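Pedela Ferries to Add Third Ship on Sturklow Route in August

Pedela Ferries will put a third ship on its Pellcombe to Sturklow route from August, the company told passengers and freight customers this month. The ship, the Reddy, carries 700 passengers and has been on charter to another operator for the past two years.

With the extra sailings, the route goes to 9 departures a day in each direction. The last boat out of Pellcombe will leave at 10:40 p.m., an hour and a half later than it does now.

"Most of the complaints we get are about the evening gap," said Preben Stougaard, who runs the company's passenger operations. "People miss the 9:10 and they're stuck until morning."

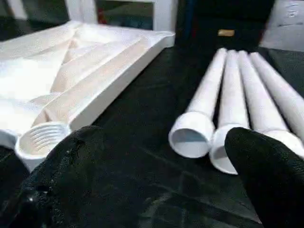
Foot passenger fares stay the same through the end of the season. Vehicle fares will rise slightly on the two morning departures that usually sell out. Commuter passes already bought will be good on all three ships, but pass holders bringing a bicycle still need to reserve a space.

The Reddy is too long for the old berth at Sturklow, so it will use the outer pier. Harbor manager Aishwarya Acharya said the walk from there to the bus stop takes longer and that connecting buses will be held for late arrivals.

Pedela is also hiring deck and galley crew for the new ship. Applications go to Lautaro Cisternas at the Pellcombe office, and a current medical certificate is required before the first shift. Bookings for the added sailings open at 8 a.m. on the first of the month.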